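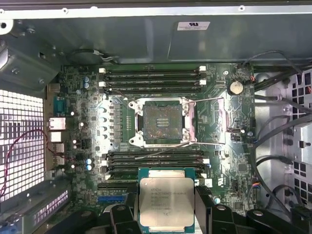
Intel Xeon and the green motherboard in an open workstation

Is it worth putting money into an old office workstation?
Posted in Used Computers, Wednesday, March 20, 2019

My sister's office closed a branch in December and let people take home the old workstations. I ended up with a Dell tower that has a Xeon in it, and I would like to use it as the main computer for the house. That means email, taxes, the kids' homework, and a bit of video editing (mostly soccer games).

It runs, but it is slow to start and the fan is loud. It still has the original hard drive. A shop near me called Laizer quoted $166 for a solid state drive, more memory and a cleaning. For $800 they will sell me a new desktop with a warranty.

I have never opened a computer before. I'm fine with a screwdriver but I don't want to spend money on something that will die next year. Also, should I be looking at a faster processor, or is that a waste?
Thanks, Flestura

Cường Mạch
I would keep it and do the drive first. Almost all of the "slow" you describe is the old hard drive. Do that one thing, use the computer for a month, and then decide about the rest. You may find you don't want the rest.

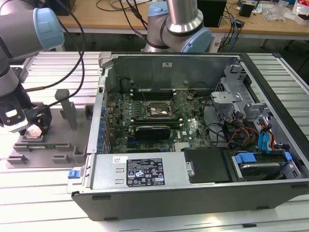
Dell tower on its side with the cover off

Ask the shop what they are charging for labor. Swapping a drive in one of these towers is a short job, and the service manual for your model shows every screw. Shut it down, unplug it, hold the power button for a few seconds, and touch bare metal on the case before you touch anything else.

What I would spend on, in this order:

1. Solid state drive. Get a 2.5 inch SATA one unless you know your board will boot from something else. If there is no bracket for it, a cheap adapter is fine.

2. Memory. Look up the exact type before you buy. Workstations with a Xeon often want ECC memory, and some want registered sticks that will not work in an ordinary desktop. Don't mix kinds. The manual also tells you which slots to fill first.
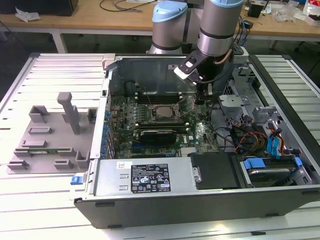
3. Processor, maybe. The socket has to match, and so does the BIOS version. Update the BIOS while the old chip is still in there. You will need fresh thermal paste and a steady hand with the lever. For email and taxes you will not notice a difference. For video you might, if the new one has more cores.

Leave the power supply alone unless it is failing. Dell often used its own connectors and a regular one may not fit.

For the fan noise, blow out the heatsink and the vents with canned air. Hold the blades still while you do it. If it is still loud after that, the thermal paste has probably dried up.

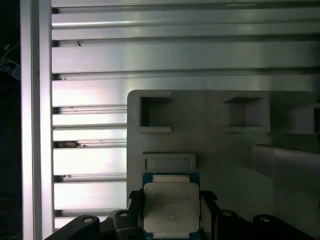

Womeria
I disagree about keeping it. Check what it draws at the wall before you decide. Mine was on all day and I saw it on the electric bill. I bought a small new desktop and gave the old one away. If the kids need it for school, a warranty is worth something too.

Honier
SSD. Did mine in 23 minutes, cloned the old drive overnight first. Back up before you clone though.

Flestura
Thanks, all. I'm going to get the drive and try it myself, and I'll keep the $800 for now. Womeria, it will be off at night, so I hope the bill won't be too bad. Does it matter which SATA port I plug the new one into?

Cường Mạch
Use the one the old drive was on and you won't have to change the boot order.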